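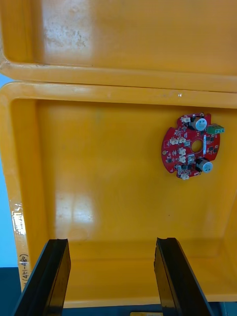

Wednesday, bench 2, sorting of mixed electronic parts

Goal for the day: split the Hrynyshyn returns lot into yellow bins by part type and settle the bin assignments before Marichka starts the count sheet. The lot is booked in as 632 pieces under the Istunia job number. I did not check that figure.

Bin assignments as agreed with Krum this morning:
Upper left: small motors, leads attached
Lower left: bare cylindrical parts, no leads
Upper right: boards with components fitted
Lower right: anything unidentified, to Zlata for a look

Boards are sorted by what is on them and not by outline. The round red board with the center hole, two electrolytics and the green screw terminal block goes with the boards. I had first written "terminals" against that type in the parts list. Corrected in pencil, please correct the typed copy too. 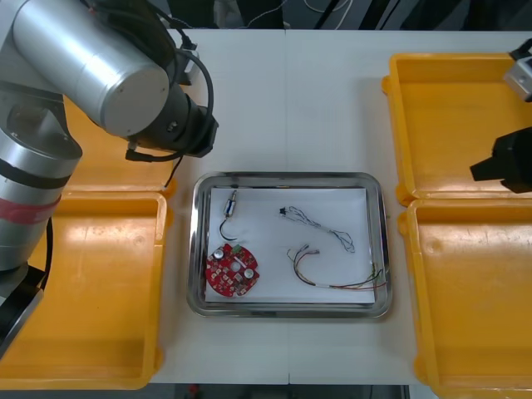

Parts go onto the steel tray in small lots, on a clean sheet of white paper. Bare steel gives too much glare to read markings at this bench. Change the sheet when it picks up grease. The Plurneck sheets curl at the corners after an hour. The Arkano ones are heavier and lie flat, but we are down to one pack.

Lot size: started at 6 pieces per sheet, dropped to 4. With 6 the motor leads caught on neighboring parts. No difference in time per lot that I could measure with a wall clock.

Small cylindrical pieces remain the problem. Motor or sensor cannot be decided from the can alone. Rule until Zlata says otherwise: leads present, upper left; no leads and no legible marking, lower right.
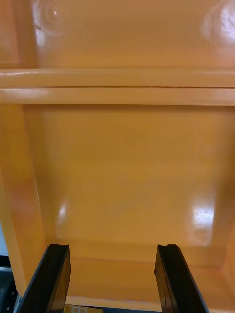 Bin condition. The plastic is sound but the gloss finish marks easily. Wipe with a damp cloth only. Roksolana tried the solvent wipes on a spare and it went cloudy at the rim. Dust collects in the inside corners and small screws end up there too, so run a finger along the corners before calling a bin empty.

Table: the seam between the two white panels has opened slightly at the window end. A resistor lead fits in it. Tape ordered. Keep the steel tray centered over the seam until then.

Open items:
- Lead ends. Trim or leave? Vasylyna wants them left at full length for the continuity check.
- Boards stacked on boards in the upper right bin. Need foam or a divider.
- Labels for the bin rims, printed, 2 per bin.
- Count sheet has no column for unidentified parts.
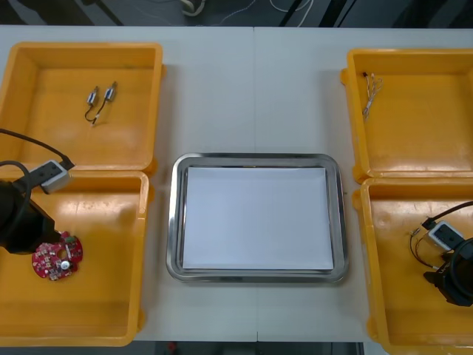
Upper left bin, two small motors with leads on.

Continue with the remaining sheets after lunch. Marichka has the count sheet from 2 onward. Unidentified parts go to Zlata in one bag at the end of the shift.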